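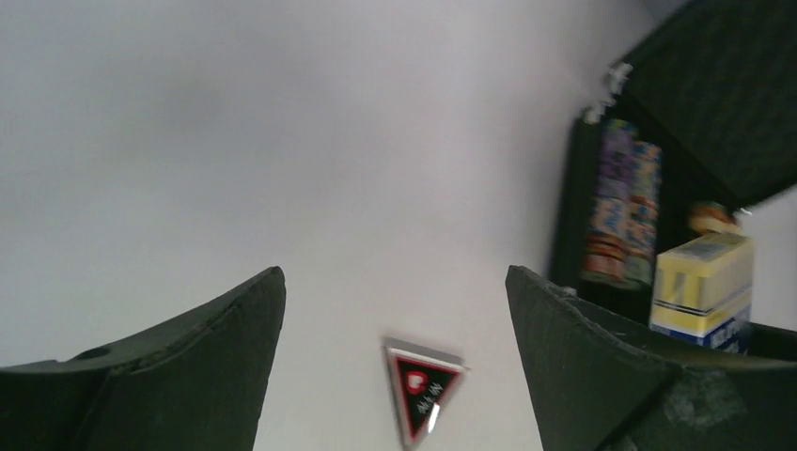 How to Clean and Re-Oil a Butcher Block Countertop

Last updated July 5, 2025

A butcher block top dries out faster than most people expect, especially near the stove and along the front edge of the sink. The steps below are for an oiled top. If yours has a hard clear coat such as varnish or polyurethane, oil will sit on the surface and stay sticky, so do the water test first.

The water test

Put a few drops of water on the wood in several spots and wait 11 minutes. If the drops still stand up in beads, the finish is sound and can be left alone. If they have flattened and left a dark mark, the wood needs oil. On a varnished top the water will bead everywhere except where the coat is scratched through.

What you need

Food-safe mineral oil
Dish soap and warm water
White vinegar in a spray bottle
Coarse salt and half a lemon
Sandpaper, 120 and 220 grit
A sanding block
Lint-free cotton rags
A plastic scraper

Step 1. Clear and scrape

Take everything off the counter, including anything that lives at the back against the wall. Run the plastic scraper along the grain to lift dried food and old wax. Hold it low. A metal putty knife will gouge maple.

Step 2. Wash

Wipe with warm soapy water, then with clean water. Keep the rag damp and well wrung out. Spray lightly with vinegar, leave it for a few minutes and wipe again. Dry the top with a towel right away, paying attention to the seam at the backsplash.

Step 3. Treat stains

Sprinkle salt on the stain and rub it in with the cut side of the lemon. Rinse and dry. Coffee and berry stains usually fade after one or two rounds. Black rings left by cans or cast iron go deeper and will need sanding. 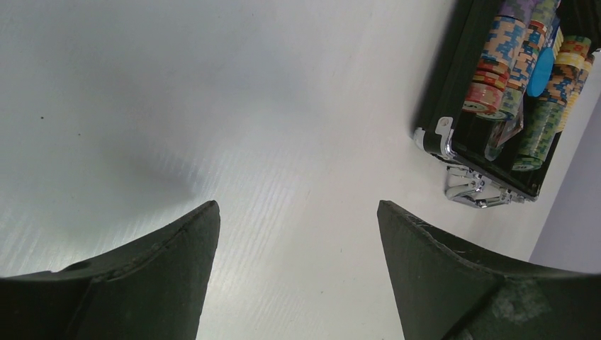
Black, matte surfaces with a lighter scuffed patch at lower right.

Step 4. Sand

Wait until the wood is fully dry, overnight at least. Sand with 120 grit where there are rings or knife marks, then go over the entire top with 220. Always follow the grain. Feather the edges of any spot you worked hard on, or it will show as a dip once the oil is on. Vacuum the dust and wipe with a barely damp rag.

Step 5. Oil

Pour a small puddle and spread it with a rag until the wood looks evenly wet. Do the edges and the underside of any overhang. Leave it for 36 minutes, then wipe off whatever hasn't soaked in. Repeat the next day. A top that has been neglected may take a third or fourth coat.

Let the last coat rest overnight before putting anything back.

How often

Once a month for a new top, and every few months after that. Tops in heated rooms tend to need an extra coat at the end of winter. We do ours in May, when the windows can stay open.

Rags soaked in mineral oil can go in the trash. If you used linseed or tung oil, spread the rags flat outdoors until they are stiff, as they can catch fire when left in a pile.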